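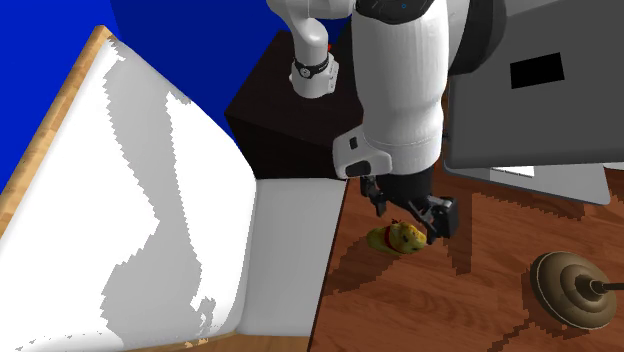 Figure 1. Bedroom set, simulated. Arm over the target object on the floor between the bed and the lamp.

Kirum grasp planning software: progress report to Stimside, period ending February
Prepared by Juwita Tambunan, with input from Sugeng Hartono and Tomás Vilela

Status

Work packages 1 and 2 are complete. Work package 3 (wrist-view pose refinement) is running and will finish one month later than planned. Work package 4 has not started. Spending is in line with the budget we agreed on in the fall, and no change to staffing is requested.

Work package 1: scene generator

The generator now builds furnished bedrooms from a fixed library of parts and places one target object per room. We have 143 room layouts that load without errors. Sugeng removed the layouts in which furniture overlapped a wall, and those are no longer counted. Each layout stores its own random seed, so any failed run can be replayed exactly.

Shadows still render with stair-stepped edges at the current shadow map size. Raising the size slows each run more than we can accept. We are leaving it as it is for now and have asked Tomás to check whether the hard shadow edges on the floor affect the segmentation step. His first tests show a small number of false object boundaries on wood floors, mostly where a shadow edge runs close to the target.

Work package 2: approach planner

The planner takes the estimated object position, checks for collisions against nearby furniture, and brings the gripper in from above with the jaws open. The main change this period is in how the furniture is represented. Earlier versions used one bounding box per item, which blocked a lot of valid approaches next to beds and cabinets. The new version splits each item into smaller convex pieces. Across the 400 test runs the planner found a path in every layout where a path had been confirmed by hand, including the narrow ones. Planning time went up slightly and remains within the limit in the agreement.

Lamps are a weak point. The base is handled correctly, but thin cords and rods are dropped when the mesh is simplified. Amirul Liew is adding a minimum thickness rule so that these parts stay in the collision model.

Work package 3: pose refinement from the wrist view

Once the gripper is close, the overhead estimate is too coarse to choose a grasp axis. The refinement module takes the close-range view, fits the stored object model, and sends a corrected pose to the controller before the jaws close.

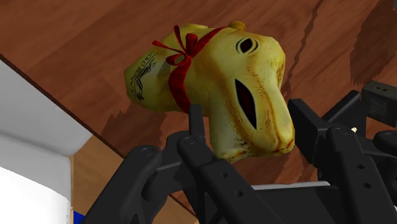

Figure 2. Close-range view of the foil-wrapped bunny figure at the gripper. Red ribbon at the neck, printed lettering on the body.

The bunny figure is the hardest object in the current set. It has a narrow neck, a wide body and a glossy wrapper, and the fingers hide part of it at close range. The fit sometimes settles on a pose with the head and body swapped. Two fixes are in progress:

— A color term in the fitting cost, so that the red ribbon helps fix the direction of the long axis.
— A mask for the gripper's own links, computed from joint angles, so that black finger pixels are left out of the fit.

The mask is merged. The color term is on a branch and needs review by Baltasar Salcedo before we turn it on by default. We do not yet have numbers for the two together and will send them with the next report.

Tooling

The log viewer (Ririne) now shows both views and the planner state on one timeline. It still fails on log files from before the format change. We do not plan to fix this.

Next period

Finish the pose refinement tests on the full object set. Merge the cord thickness rule and rerun the planner tests. Begin work package 4, starting with the controller interface to the Lumbantobing test bench.

We need one decision from Stimside: whether the final evaluation should use the current object set or an extended one. An extended set would need new models and should be settled before work package 4 begins.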